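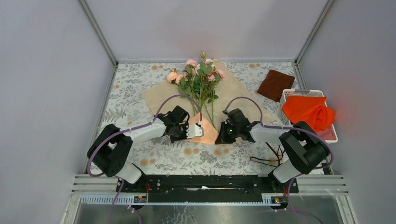 Photo: Prirnum shared workshop, bench camera

February 5, 2022

Long evening at the bench, and a good one, so I want to get it down before I forget which settings were which. We're still on the bouquet job. Both arms were at the small peach-colored piece of wrap tonight, down under the ends of the stems, with the big tan sheet laid diagonally beneath the whole bunch. The plan hasn't changed since October: bring the small piece up around the stems first, then fold the big sheet over from the left, then worry about ribbon some other year.

The left arm is the one I keep fussing over. I moved its approach height down by 4 mm and it stopped hovering and pinching air, which it had been doing all last week. The right arm I left alone apart from slowing the close. Grip force on both is now 948 in the Drestenar config (whatever unit that is, the manual is no help and I've stopped asking). At 1,000 the paper creases before anything has moved, so please don't put it back up there, even if it looks like it's slipping a little. A little slip is fine. We can live with slip.

Cables — I rerouted the purple ones again. They go up and over the grippers in a tall arch now, and then back along the forearm and out around the elbow. It looks silly but I ran the full reach on both sides and neither one went tight. The right one still passes in front of the white basket, and I'd like to clip it somewhere before the next long session. If anybody has a few of those soft clips left over from the Mellar build, leave them in the top drawer for me.

I'm keeping the flowered cloth on the table for now. I half expected the printed blossoms to confuse the detector, and it did pick one as a rose early on, but after I retrained with the cloth in the set it settled down nicely. That set is 3,463 pictures now, and the drive is getting full, so somebody should move the old ones over to the Ó Conaill box.

Next time:
Try the left fold with the arm coming in lower and slower
Clip the right cable
Write down the home positions properly, on paper, in this book
Find out if the thicker wrap is any easier to grab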